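Wurneo ouvre un espace café en libre accès à Florthorpe

FLORTHORPE, novembre — Wurneo met en service un espace café dans le hall de son site de Florthorpe. Il est ouvert aux salariés comme aux visiteurs, de 7 h 30 à 18 heures, sans badge ni monnaie.

L'installation tient sur une table en bois clair : une machine à café blanche et noire, dont le bac d'égouttage est couvert d'une grille, et un plateau bleu canard à rebord pour poser ce qui goutte. L'entretien est assuré deux fois par jour par la société Orbán, qui vide le bac, rince le plateau et essuie la table.

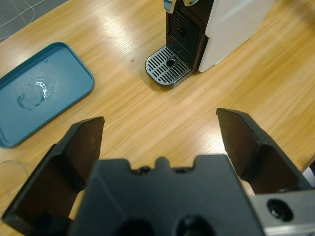 Le café est fourni par le torréfacteur Wondach, déjà partenaire de Wurneo pour ses salles de réunion. Trois mélanges seront proposés à tour de rôle, dont un décaféiné. Les gobelets jetables ne sont plus distribués — chacun vient avec sa tasse ou en emprunte une à l'accueil.

Pendant la période d'essai, 2 408 cafés ont été servis dans le hall. Wurneo a retenu de cette période deux modifications : des horaires élargis le matin et un second passage d'entretien en début d'après-midi.

Un espace du même type est à l'étude pour l'étage. Les demandes de renseignements peuvent être adressées au service communication de Wurneo, à Florthorpe.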